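Sunday, before breakfast

Woke up with the Sabine Tiedemann song in my head again, the one from the B-side, the one with the whistling. I've now read the liner notes to the Seveo reissue three times and I believe them less each time. "The lost voice of the decade." Lost by whom? She had two albums, she sang on the radio every week for a while, and my aunt in Brultcombe owned both records and played them while ironing. She wasn't lost. The company that owned the tapes couldn't be bothered.

The notes say the first single on Avach sold out "overnight." Then four paragraphs later they say 2772 copies were pressed and that a second pressing was thought about for most of a year. I don't see how both of those can be right. If a thing sells out overnight you call the plant in the morning.

Made toast. Put the reissue on anyway. She does sound wonderful, and I'll say that here so I don't forget it while I'm picking at everything else. She comes in a hair behind the beat and never hurries to catch up. 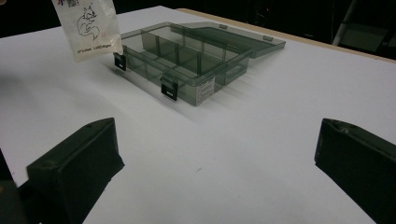
Late morning

Went through the reissue against my own copy of the first album, side by side, with headphones. Took forever. The sleeve says "newly transferred from the original master tapes." Track four has a click in the second verse that sounds an awful lot like vinyl to me. I played it, lifted the needle, played my copy, went back. My copy has no click there. So they used somebody's record, and not a great one, and then printed "master tapes" on the sticker in gold.

Could be I'm wrong. Tapes get damaged, edits make noises. But I've heard plenty of clicks in my life and this one has the little thud under it.

The fade on the last song is shorter too. She holds the final word and then there's that tiny laugh, and on the reissue the laugh is gone. I'd love to know who decided that.

Dalibor Šimko called while I was in the middle of this. He loves the reissue, naturally. He loves any box with a booklet in it. He says the click is "warmth." I told him warmth doesn't happen at the same spot every time. He said I should write to Seveo, and I said I had, in October, about a different record, and got back a coupon.
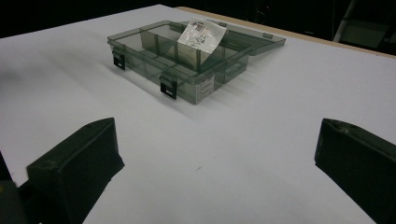 He also told me the story about the Wiegand ballroom again, where the power failed and she sang on for 40 minutes with no microphone and people wept. I've now heard this one told about three different singers, and once about a man who played the accordion. It's always the power, and people always weep. The hall held over 100 people, says Dalibor, as if that proved anything. I asked if he knew anyone who'd been there. He knew someone whose brother had.

I don't mind the story. I mind that it's in the liner notes with no source, and that in ten years it'll be in some encyclopedia with the liner notes as the source.

Afternoon

Tried to sort out the recording order. The catalog numbers don't help as much as I hoped. Avach 524 is the single with the whistling, and everybody dates the rest of her work from that one, but the label gave out numbers when a contract was signed and the sessions could come months after. I have one newspaper clipping that mentions her singing the whistling song on stage, and it would put the song well before the number does. The clipping has no date on it, of course. There's half a furniture ad on the back. If I could find out when that store had its sale I'd be in business. 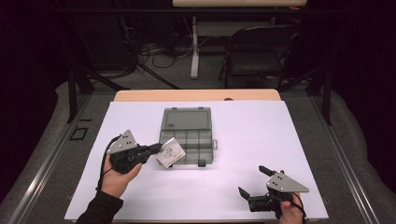 Organizer box on the work table, lid open.

Then an hour on the question of who whistles. The notes credit Tiedemann herself. The back of my original sleeve credits no one. I have listened to it so often now that I can't judge, but there's a spot near the end where the whistle carries on through the first word of the chorus, and her voice is right there on top of it. She could've overdubbed it. On an Avach budget I have my doubts. They wouldn't pay for a second cellist.

My guess is the piano player. I have no evidence for it at all, which puts me level with the man who wrote the booklet.

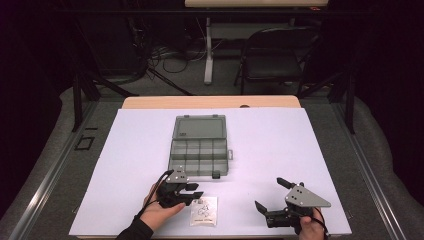

What bothers me more is the second album, which the notes skip past in two sentences and call "a transitional work." I think it's the better of the two. The songs are slower, she's dropped that bright smile she sang with on the early sides, and the arrangements mostly leave her alone. It didn't sell, so it has to be transitional. If it had sold it would be mature.

Evening

Wrote most of a letter to Seveo about track four and the missing laugh. Left out the ballroom. Read it over and it sounded like a man who irons his newspapers, so I'll look at it again tomorrow before I mail it.

Played side two of the second album, my copy. Need a new stylus.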